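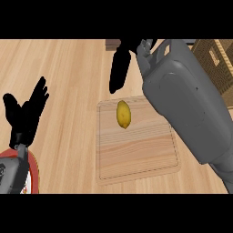

Celomow

So the jug finally died. I put it down on the bench a bit too firmly on Monday night and a crack ran straight up from the base, and that was the end of five summers of cold brew tea. I was sadder than a person should be over a jug.

I've been making iced tea the lazy way for years now, leaves in cold water, lid on, into the fridge, off to bed. Every February I get messages from people asking how I do it (mostly my cousins, who I'm fairly sure could work it out) so with a new jug on the bench I thought I'd write it all down properly.

The new one is a Fondard, bought from the kitchen shop in Fernden after much standing about in the aisle. It holds 1490 mL, a ridiculous size for anybody trying to do sums in their head, but it fits in the fridge door and my old one never did! It used to live on the middle shelf, where it got knocked every time someone went for the cheese. The Fondard has a fine mesh tube down the middle for the leaves. I was suspicious of the mesh. I've had infusers before that let half the tea through and you end up chewing the last glass, but this one's been good so far, apart from rooibos, and rooibos gets through everything.

Now, the tea. My usual is an oolong from Tang, the little place next to the Fernden post office with the tins up to the ceiling. It's a lightly roasted one and it goes almost peachy when you brew it cold. Hot, I find it a bit plain, to be fair to anyone who's tried it on my say-so and been let down. I put in 2 heaped dessertspoons for a full jug. My mum says that's stingy. My mum also drinks her builder's tea the colour of a fence, so make of that what you will.

Cold filtered water if you've got it, tap if you haven't. Our tap water tasted like a swimming pool over Christmas and I could pick it straight away in the green teas, less so in the black. Fill the jug, give the tube a jiggle so the leaves get properly soaked (they float like mad if you don't), lid on, fridge. I leave oolong overnight. Green tea I'll pull out sooner, usually I make it after lunch and have it with dinner. Black tea can sit as long as you like within reason, though I did once forget a jug of Assam over a long weekend and it was like licking a cricket bat.

Herbals are a different kettle of fish. Peppermint is lovely cold and about as forgiving as a drink can be. Chamomile I can't stand, hot or cold, so you're on your own there. The very fruity blends with lots of dried berry in them want hot water first, in my opinion, just a splash from the kettle to wake everything up before the cold goes in. Food safety people tend to prefer the hot water start for herbals generally, so have a read of the packet before you go leaving things to steep all night in cold.

Sweetening! Sugar won't dissolve in cold tea, it just sits on the bottom and sulks. I keep a jar of simple syrup in the fridge door, equal parts sugar and water warmed until it goes clear, and let people add their own. Honey works if you loosen it with a bit of hot water. I've mostly stopped sweetening mine and I don't miss it, except with the black tea on a really hot arvo when I want it to taste like a servo iced tea from when I was 15.

I did try the cold brew tea bags too, the big ones made for jugs. They're fine. They're dearer than loose leaf and they taste a bit dusty to me, but I took a box camping and was very glad of them when all I had was a water bottle and an esky.

How long does it keep? Mine's usually gone in a day so I'm not the best one to ask. I wouldn't go past 2 days, and the flavour goes flat before that anyway. Take the leaves out once it's strong enough for you. If you leave them in and keep topping up the water you get a sad beige liquid by the end, and I say that as someone who did exactly this for a whole summer and told everybody it was delicate.

The spent leaves go on the pots out the back. The ferns seem happy enough, or at least no worse than they were.

Next on my list is a genmaicha, the green one with toasted rice in it. The woman at Tang reckons it's beautiful cold, a bit like drinking the smell of popcorn, and I've got a small bag of it in the cupboard ready to go. Will report back once the oolong's finished - there's a glass and a half left and I've got my eye on it.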